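Throw pillow

A throw pillow is a small decorative cushion placed on a sofa, chair or bed, where it must be moved before anyone can sit or lie down. Most are square, and nearly all have a zipper that faces the wall.

The habit of buying them in sets is often credited to mail-order firms. The Dritia catalog of July listed 1,609 covers and 15 sizes of insert, few of which fit the covers. Its rival Betell sold one size and went out of business first.
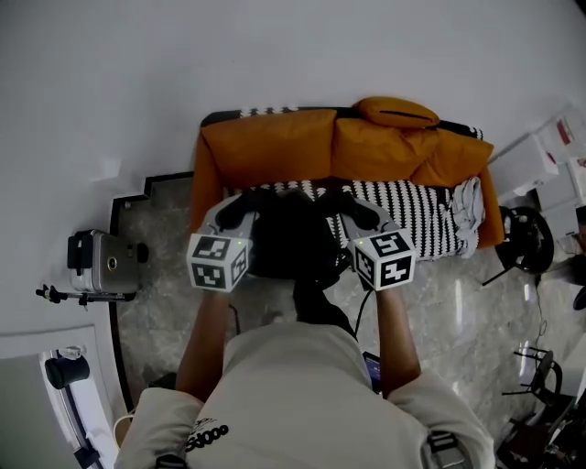 How many throw pillows does a sofa need?
Decorators usually suggest an odd number for a couch, though the decorator Annelore Oltmanns argued for 6 on the grounds that guests will put at least one on the floor.

The "karate chop," a dent pressed into the top edge by hand, divides opinion. Supporters say it shows the filling is down. Critics say it shows the owner has free time. Foam inserts ignore the blow and return to their former shape.

See also: Bolster; Ottoman; Slipcover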